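Flumoleck opens its gray room in Skurkthorpe this October, with 30 wall colors and not a white one among them
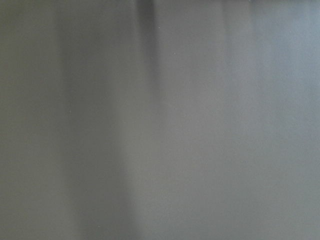 HOME AND INTERIORS

SKURKTHORPE — I'm Orhun Baysal, I mix paint for a living, and I have spent two years of my life on gray. My sister thinks I should have picked a more cheerful color. She may be right, but on a Sunday this October we're opening the doors on the whole lot and I couldn't be more excited!

The new collection is called Keswood. It has 30 grays in it, all for inside walls, and you'll find every one of them on show in the old packing room at the back of the Flumoleck shop. We've been calling it the gray room for so long that the name has gone up over the door.

People ask me what there is to say about gray, and my answer is to look at how far it can wander. Take the one at the top of this release. Over on the left it's dark and leans olive, almost green, and by the time you get to the right it has turned paler and gone a bit blue. The change is so soft you'd have a hard time putting your finger on the spot where it happens. I love that kind of gray. It's the kind you get on a bedroom wall late in the day, and it's the kind that makes people ring me up and say the can was wrong.

The can is hardly ever wrong! Light does this. A wall picks up whatever the window is sending it, and the lawn, and the rug, and the neighbor's big yellow van. A gray with a drop of green in it will go quite swampy next to a north window (some of you will like that, I do) and the same paint across the hall can look as plain as a sidewalk. So a lot of Keswood came out of trying to work out which grays stay put and which ones move, and then being straight with customers about it.

So we asked for help. Over the two years, 520 households took home test pots from us and painted a patch at least as big as a door. I asked them to look at it in the morning, at supper time and with the lamps on, and to write down the first word that came to mind. We got back "pond," "elephant," "my old school," "rain," and one "absolutely not," which I have kept on the wall by the mixer. I read all of the cards. Some colors got dropped because of them, including one I was very fond of, and a few others got a touch more warmth.

What we ended up with falls into families. The olive ones are the darkest and the ones I'd put in a hallway or a small study. The charcoals are deep but still soft. There's a run of middle grays with a little warmth in them, which did best with the test households by a long way, mostly in kitchens. And then the pale blue-grays, which want a big window and which I would not put in a cold bathroom unless you really enjoy a cold bathroom.

The finish is matte all the way through. We tried a shinier version and I didn't care for it, as it showed every lump in my own dining room wall, and there are many. You can wipe the matte with a damp cloth, but please let it have a full month after painting before you go at it.

In the gray room itself we've painted big panels, taller than I am, and hung them so you can pull two of them side by side. There's a window at one end with a blind and a row of lamps with different bulbs in them, and you're welcome to fiddle with all of it. Bring a cushion. Bring a floor tile or a curtain, or the drawer front from your kitchen if you can get it off! I'd much rather you found out in our back room than halfway up your stairs.

The panels were built for us by Demirtaş, the joinery two doors down, and they did a lovely job on the rails too. Everything slides. Go and say hello to them while you're here, they're open the same hours.

A word on stock, as shops have already been asking. The first batch is 3,000 cans, mixed here in Skurkthorpe, and I'd expect the middle grays to go first. If a color runs out we'll mix it again, but it does mean a bit of a wait, and I'm going to be a nag about buying all you need for a room at one time. Two batches of the same gray can be a whisker apart. On a full wall you'd never see it, but right in the middle of one, where you stopped for lunch and opened the next can, you very well might.

Test pots are in the shop now. You can paint straight onto the wall with them, though my own habit is to use a large piece of lining paper and move it from one wall to another for a few days. Give it two coats — one coat of a dark gray always looks streaky, and I've had people turn down a color over streaks that the second coat would have covered.

Doors open at ten in the morning and we'll have tea and something to eat until it runs out. I'll be there all day with my sleeves rolled up, and I'm going to do a mixing session after lunch for anyone who wants to see how much green goes into a gray before it stops being one. It's more than you'd think. Wear something old.

Reporters and bloggers are welcome to drop in beforehand. Ask for me at the counter and I'll walk you round the panels, and you can borrow test pots of any color you'd like to try at home.

ABOUT FLUMOLECK
Flumoleck is a small paint maker and shop in Skurkthorpe. We mix interior wall paint on site and sell it over the counter. Keswood is our first collection made up of a single color family.

PRESS CONTACT
Orhun Baysal, Flumoleck, Skurkthorpe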